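Subject: Re: [bench-arms] Finger pads, soft containers, and where to put the second camera
Date: January 2021

On the finger pads thread, an earlier message said:

> I've been through two sets of printed fingers on my own arm and both of them let go of anything round. Has anybody on the list got a setup that holds thin plastic tubs without crushing them? Mine either dents the wall or the tub squirts out sideways. Also curious what people are using as test objects. I've been using wooden blocks and I'm starting to think I'm only getting good at wooden blocks.
>
> And is a wrist camera worth the trouble if there's already one looking down from above?

Hi all,

Long reply, sorry, I've been saving this up! I moved the arm out of the garage in August and onto the white table in the back room, and I've had a lot more evenings with it as a result. It's still the same Curus controller board I complained about on this list last year (I've mostly made my peace with it) and the gripper is still on the Palumbo mount, with the longer bolts.

First, the tubs. I had exactly your problem, both halves of it. My old habit was to close the fingers at full speed until the current spiked and call that a grip. Fine for a wooden block, terrible for a thin-walled container, which just gives and gives and then pops out. Now I close in two stages: fast until first contact, then tiny steps with a pause of 200 ms between them, and I stop as soon as the position stops changing. My limit is 7 steps after contact. Past that I back off and try again from a slightly different angle. It's slow and a bit silly to watch, but I dent a lot fewer containers.

The other thing that helped was going for the wall instead of squeezing across the whole diameter. If the tub is wide, you only need one side of it between the fingers. You do have to get your approach angle right, and that's where I spent most of the fall – the wrist would come in a few degrees off and one finger would bump the rim and shove everything across the table.

On test objects, I'm with you about the blocks. I raided the kitchen drawers and the toy bin and ended up with a nice awkward mix: something slippery, something full of holes, something that rolls, something flat and miserable to pick up. Soap is my favorite because it punishes you for coming in too high. The basket is a good one too, all those loops give the fingers something to snag on, and I've had to teach myself to leave more room around it.

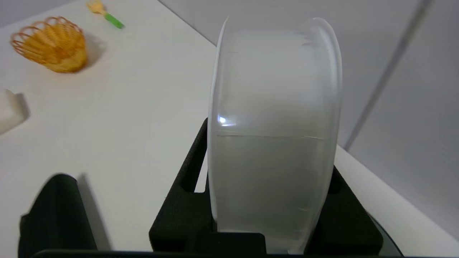
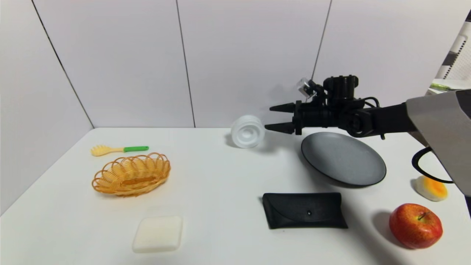
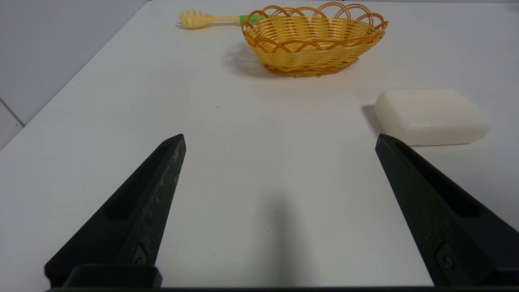
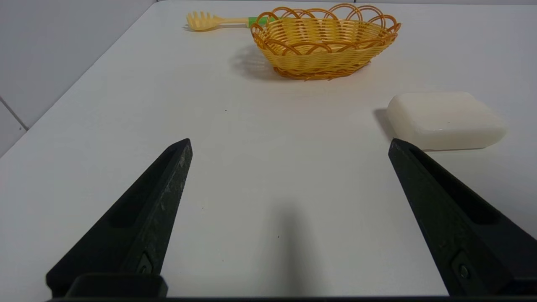

The last two are both from the wrist, fingers apart, with the soap over on the right and the basket farther back.

So, is a wrist camera worth it? For me, yes, by a mile. The high view is great for working out what's on the table and roughly where to go, but the arm itself gets in the way at the exact moment you care most. From the wrist I can see both fingertips and whatever they're headed for. The catch is that once you've got hold of something big, it can fill up most of the view and you're back to guessing about the rest of the table. I keep both running and let the high one do the planning.

A few things I'd pass along if you're about to mount one:

- Get both fingers in view all the way to the tips. I started with a tighter view and had to redo the bracket.
- Tie the cables down along the forearm but leave a proper loop at the joint. I went too short the first time and pulled a connector right out.
- Lock the exposure. A white table will fool auto exposure every time, and then your shadows jump around from one shot to the next.
- Recalibrate after you touch any screw at all. Yes, even that one.

I've been logging every attempt since the move and I'm up to 2,000 of them, of which 333 are soap (I told you it was my favorite). The logs are in the plain text format from the Skevunitz scripts, so if you're already using those they should load without any fuss. I can put the whole lot up on the Plernemer file share if there's interest, just say so here and I'll find an evening to clean up the folder names.

Now a question back at you. What are you printing your fingers from, and how thick are they at the tip? Mine taper to a blunt end and I keep going back and forth on whether to take them down further. Thinner would get under flat things more easily, but I already get a little flex when I lean on the table, and I don't love the idea of making that worse. If anybody has tried gluing a strip of something grippy on just the inside face, I'd like to hear how long it stayed on.

Oh, and whoever asked for the bracket drawing back before the holidays – I haven't forgotten, I just need to redraw it with the hole spacing I ended up using. The version in the archive is wrong, so please don't print that one.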